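Small padlocks for lockers and sheds: is anything under a tenner worth having?

Page 1 of 1

pimentel_r
Our allotment site is putting in a row of metal lockers and we've been told to bring our own padlocks. The site rep is keen on the Ulska ones, the little ones that come with two keys. I had one on a bike box and it seized inside a winter. I'd like to hear from people who have used a cheap lock for more than a year, please, and not from people who have just opened the packet.

Jairo V
Had an Ulska on the side gate since last March. Still turns. I put a drop of oil in it when I remember, so twice.

percy_e
What are you locking up? If it's a trowel and a flask, buy the cheapest thing on the rack. A small padlock tells people the locker is in use and that's all it does. Anyone with bolt croppers will be through any of them before you've found your phone.

pimentel_r
Trowel, flask, a decent pair of secateurs and a radio. I know about bolt croppers. I'm asking whether the lock will still open for ME in February.

marleny y
Get a Gutier. I've had mine on the garden shed for years and it has never let me down. You can feel the quality as soon as you pick it up.

percy_e
You can feel the weight, marleny. Plenty of poor locks are heavy. I took a Gutier apart when the key snapped in it and there was very little going on inside.

marleny y
Well mine is fine, so I don't know what to tell you.

castano_o
I don't trust any of the "weatherproof" wording on these. The Ospina packet says it and so does the Tokeo one, and neither tells you what they did to test it. Left it on a windowsill? I wrote to Tokeo to ask and got a voucher code back.

Jairo V
Did you use it?

castano_o
I did, yes. 125 for the batch we bought for the boat club lockers, and I still don't think much of them. Half the members have lost a key already.

pimentel_r
That's the other thing. The keys are tiny. Who decided a grown adult wearing gardening gloves could manage one of those? Mine went down between the slabs and I had to fish it out with a magnet on a string. Or rather I tried, and the magnet wasn't interested, so it was a bent coat hanger in the end.

percy_e
Combination lock. No key to lose.

marleny y
And then you forget the number. My neighbour set hers to 528, wrote it on a bit of paper and put the paper in the shed. The locked shed.

percy_e
Three wheels is only a thousand goes anyway. Somebody bored could do that in an afternoon. I wouldn't pay extra for it.

Jairo V
You wouldn't pay extra for anything.

castano_o
To get back to the question, the size of the shackle matters more than the make. Measure the hole in the locker hasp before you buy. We had a whole bag of locks that wouldn't go through. And put the key on something big and bright the day you get it. They vanish on any speckled or greyish surface, worktops especially.
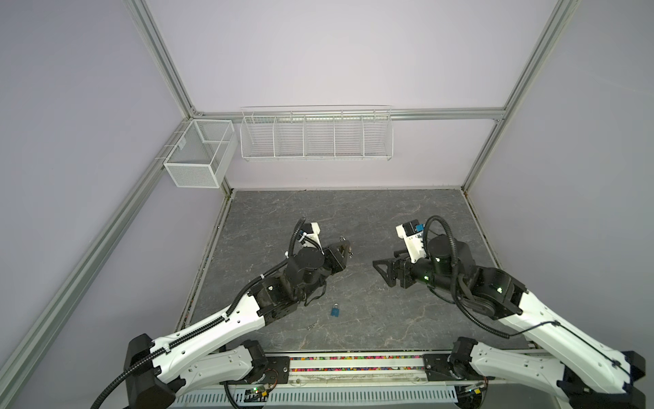

Small blue padlock, silver key a little below it. The lock's easy to spot, the key much less so.

pimentel_r
Took me a moment to find the key, I'll give you that. It doesn't tell me whether the thing will rust, though.

castano_o
No, a photo won't. I was talking about the key.

marleny y
I like the blue. Is that a Gutier?

castano_o
There's no make I can read on it, so I'm not going to guess.

percy_e
Blue or pink or tartan, the colour won't stop the damp getting in. If you must have a keyed one, hang it so the keyhole points down and don't leave it on the ground. Graphite powder if you've got it. I don't agree with Jairo about oil, it collects grit.

Jairo V
My gate opens. That's my whole argument.

percy_e
One gate, one mild winter.

pimentel_r
Right. I'll get one cheap keyed one, tie the spare to a cork and keep it at home. If it's stuck by spring I'll be back on here to complain about it. Locker 635, if anyone wants to come and admire the radio.

marleny y
You've just told the whole internet your locker number.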